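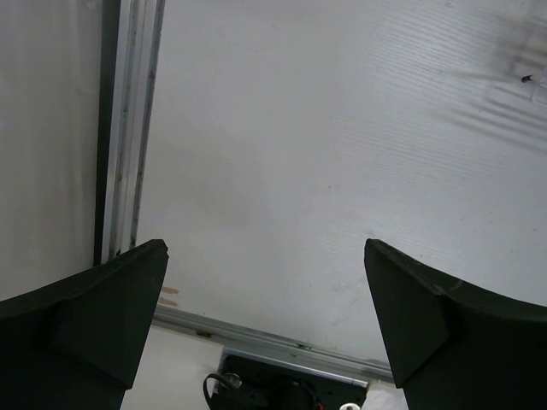 Gavar Wire Dish Rack, White
Product code 1726

Open wire dish rack for benchtop use, with a raised divider for upright plate storage. Supplied by Damley for home kitchens, staff kitchens and small tea rooms. The Gavar replaces the earlier Andov rack, which was withdrawn in May. Spare parts for the Andov remain available while stock lasts.

Construction
The rack is made from thin metal wire with a white coating. The floor is a run of parallel wires inside a raised outer rail, and the corners of the rail are curved. Small dark feet lift the floor clear of the bench. The plate divider has a zigzag top and stands on long vertical legs. There is no solid base – water drains straight through to the surface or tray underneath.

Specifications
Product code: 1726
Colour: white
Divider height above floor: 100 mm
Minimum plate diameter, stored upright: 110 mm
Maximum plate thickness per slot: 21 mm
Assembly: divider clips in by hand, no tools
Use: indoor only
Drip tray: sold separately

Placement
Stand the rack on a flat, level surface with all feet in contact. Stone, laminate and stainless steel benchtops are all suitable. Allow enough clearance at the back for the largest plate in use to tilt without touching the wall. Keep the rack away from cooktops and the outlet side of benchtop ovens. Where the bench has a front rail or raised edge, check that it will not trap drained water, and fit the drip tray if it does.
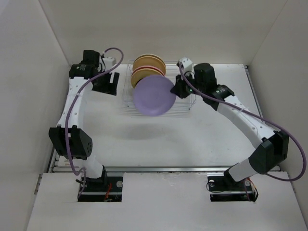

Gavar rack on a white tabletop, positioned towards the back wall.

Loading
Load upright plates from one end of the divider and work along. Place each plate with its lower edge between two floor wires and its face against the divider. Large plates go in first, side plates and saucers after. Bowls and mugs are placed upside down on the open part of the floor, with a gap between rims.

Heavy cookware should be dried separately. Cast iron and enamelled pots will mark the coating if dropped or dragged, and coating damage from this cause is not covered under the Damley warranty. Cutlery needs the Rengifo caddy, which hooks over the outer rail at either end.
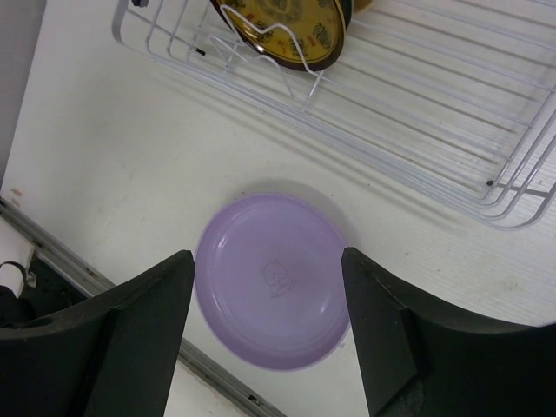

Plastic tableware is lighter than ceramic and moves more easily when neighbouring items are lifted out. Load it last and take it out first. Shallow plates with a raised rim can hold a film of water on the recessed side if they are left flat, so they should be stood upright as soon as they are rinsed. The round lavender plate with the embossed bear is of this type: shallow rim, slightly recessed floor. Embossed details are best gone over with a soft brush before rinsing. Very thin picnic plates may flex between the wires and are better stored elsewhere.

Cleaning and care
Wipe the rack weekly with warm water and mild detergent, then dry with a soft cloth. Pay attention to the rod junctions and the undersides of the feet. Remove scale with diluted white vinegar and rinse well. Do not use steel wool, chlorine bleach or oven cleaner. The rack is not rated for dishwashers. If the coating chips, dry the spot and apply touch-up paint for coated wire – exposed metal will rust in a wet area.

Accessories and spares
Drip tray, white or grey
Rengifo cutlery caddy
Replacement divider
Replacement feet, set
Touch-up paint, white 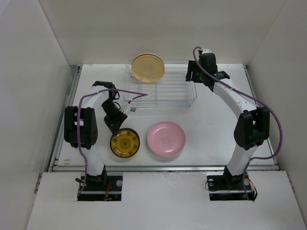 Can the divider be taken out to make room for larger items?
The divider unclips from the floor wires and can be left out for as long as needed. Press the legs inwards, lift straight up, and refit by pushing down until each leg seats on its wire. Plates should not be stored upright while it is removed.

Supply
Packed flat with the divider separate, one rack per carton. Trade orders are filled by the carton from the Damley warehouse. Quote code 1726 on all orders and spares requests.

Page last revised July 2022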